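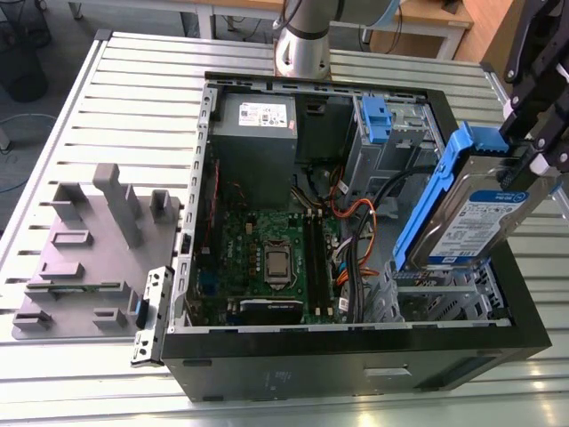 The Drodunstead box set collects all four films of the series, together with one disc of extra material and a printed book of 213 pages. I saw the first film in a cinema many years ago and the other three only on television, with advertisements, so I was waiting for such an edition for a long time. I am the kind of viewer who wants to know how a film was put together. Show me a computer with the side panel removed, the green motherboard and the two black memory slots open to the eye, and I will look at it for a long while. With films I am the same, and the extra disc was for me the main reason to buy.

The publisher is Hovell, a small label that until now released mostly silent comedies. The set costs 200 dollars, which is a lot of money. I bought mine in July and watched everything twice before I started to write.

The picture

The first two films look very good. The night scenes in the harbor, which on television were only gray soup, now have real depth, and you can read the faces of the extras in the back. The third film is weaker. It has been cleaned too much, and in close-ups the skin of Lena, the older sister, looks like wax. The fourth film has a strange green color in the wedding sequence. I compared it with my old disc and the old one is warmer. I prefer it, although I understand that other people can think differently.

The sound is clean in all four. The song at the train station begins now one moment earlier than I remember, before the door closes, and this changes the feeling a little.
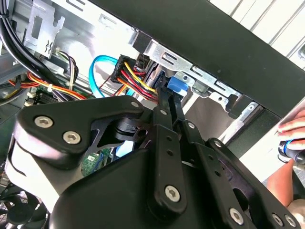
The extras

There are 17 short features on the extra disc. The best is a long talk with the editor, Shayne Mudgway, who explains why the ending of the second film was cut by 12 minutes. He speaks slowly and does not praise himself, and he shows the removed pages of the script. I had always believed that the studio made this cut. He says that he asked for it himself, after a test screening where people laughed at the wrong place.

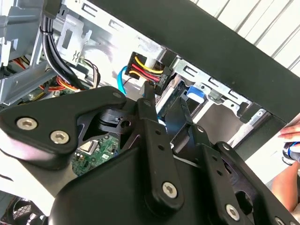 Black gripper and the metal interior of a computer case

The other features are of mixed quality. Three of them are only trailers with a different voice. The tour of the village set is too short, and the camera never goes inside the McKinnon house, where half of the third film happens. I also missed something about the music. The composer wrote for all four films and he is mentioned in one sentence.

The book and the box

The book is printed on heavy paper and has good essays, but the letters are small and the text goes deep into the fold. The discs sit in cardboard pockets, and I do not like this solution. Two of mine came with light scratches. They play without problems, but for this price I expect plastic trays.

The menu is simple and fast. Subtitles are in English only, and they can be placed higher on the screen - a useful thing if you use a projector as I do.

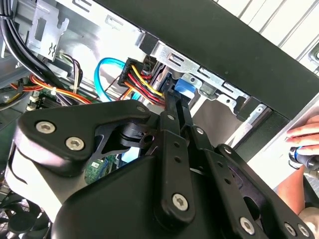
Linkages and cable bundles, close view

Should you buy it?

If you already own the old discs and you care mostly for the third and fourth films, keep your money, or wait for a lower price. Clornport, the shop where I ordered, sells the first two films also as a separate pair for about half the price, with the Mudgway talk included but without the book. For a new viewer I would recommend this pair. I am keeping the full box, mainly for the harbor scenes and for that talk. My rating is seven out of ten, and it would be eight with better pockets for the discs.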